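Sourdough loaf too sour and dense since switching flour
Asked in Baking and Bread — Thu 28 January

I've baked the same white loaf since June using Van Beek strong flour. The shop stopped stocking it, so I bought a bag of Zerko instead. My last two loaves have come out tight in the middle and a lot more sour than I like. I use 54 g of starter and leave the dough on the worktop overnight, then bake first thing. Nothing else in the recipe is different. Is it the flour, or am I doing something wrong?

2 answers

Answer 1 (accepted)

Sounds like the dough is going too far overnight. Flours don't all ferment at the same speed, and a new one can catch you out if you go by the clock. Look at the dough itself. It should be domed and a bit wobbly in the morning. If it has gone flat on top and sticks to everything, it has had too long.

Try mixing it later in the evening, or use less starter. You could also put it in the fridge once it has started to rise — mine goes in before bed and comes out when the oven is hot. Hold back a splash of the water too until you know how much the new flour will take.

Don't throw the dense ones away. Slice them thinner than usual and toast them. Toasting hides a close crumb very well, and a sour loaf is good with butter and marmalade.
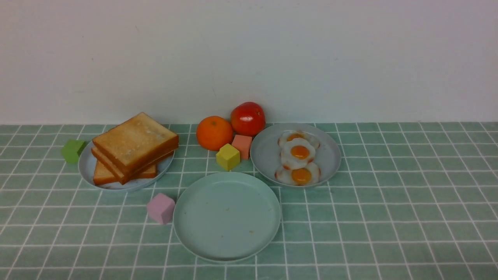 Three slices, toasted, crusts left on.

Anything left after that can be dried in a low oven for crumbs. They keep for weeks in a jar.

Answer 2

Never had any luck with Zerko, I get Bosotov from the market and it's fine. Might be your starter as well. When did you last feed it? If it smells like nail varnish remover, give it two or three feeds before you bake again.

Comment from the asker: It did smell a bit like that. Have fed it twice and will mix the next one later in the evening.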